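# Attribution Window

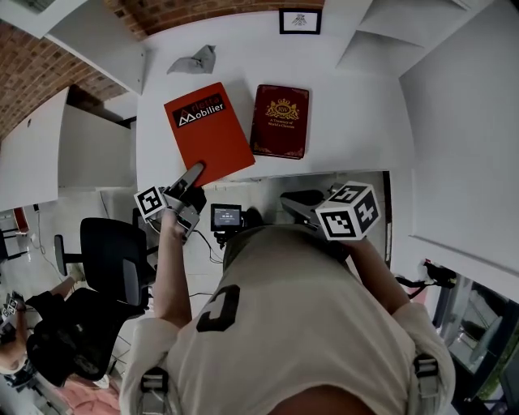 *A red-orange book on a white desk.*

The Plurgate bid server logged its first unexplained win on a Sunday in March. The impression sold for two cents, on a publisher page that had no slots left to sell. The operator at Cilemden opened a ticket and set the priority to 3.

The creative was blank. It drew one click every night at the same second, and each click was followed by a conversion seven days earlier. The operator checked the clock on the server. The clock was correct.

Support at Grarnen advised widening the attribution window. The operator widened it. The report then listed three conversions, all assigned to the operator's own device, for a product with no name and a ship date of tomorrow.

The operator paused the campaign, exported the log and went home. A parcel was on the step. The packing slip gave the order source as display, last click.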